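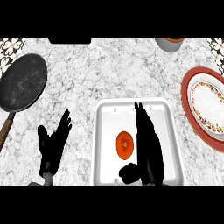 Juniper Park
12 June 2020

How do I get a turmeric stain out of a marble countertop?

We moved into a place with real marble in February and I have been afraid of it ever since. Last night I set down a spoon from a pot of dal and forgot it until morning. Now there's a yellow crescent beside the stove. I've tried dish soap, then more dish soap, then staring. My brother-in-law says lemon juice, but he also says his car doesn't need oil. The previous owners left a bottle of Sondo stone cleaner under the sink with 60 percent of the label missing. Is this fixable, or do I own a very large fruit bowl now, with the bowl going on the stain?

PluvwoodPete
Keep the lemon away from it. Acid etches marble, and then you'll have a dull spot with a yellow crescent in it.

What you want is a poultice. Mix baking soda with 3% hydrogen peroxide until it's like peanut butter, spread it a quarter inch thick past the edges of the stain, tape plastic wrap over it, and leave it for a day. Take the wrap off and let the paste dry all the way before you scrape it up with something plastic. Wipe with water, dry it, look at it in daylight. Mine took three rounds, and that was curry from a party I didn't even enjoy. Try it in a corner first, especially if your stone is dark — peroxide can lighten it.

Turmeric also fades in sun, if your kitchen gets any.

ferreira_st
just get quartz. we did, best $430 i ever spent (it was a small bathroom)

Old Mill Marge
Pete's right about the poultice. Once it's clean, put a few drops of water on the stone and wait ten minutes. If the spot goes dark, your sealer is worn out and the next spoon will do the same thing. I reseal every year and still keep a saucer by the stove. I'd throw out the mystery bottle.

Juniper Park
Two rounds in and it's down to a faint smile. Starting the third tonight. The brother-in-law has been told.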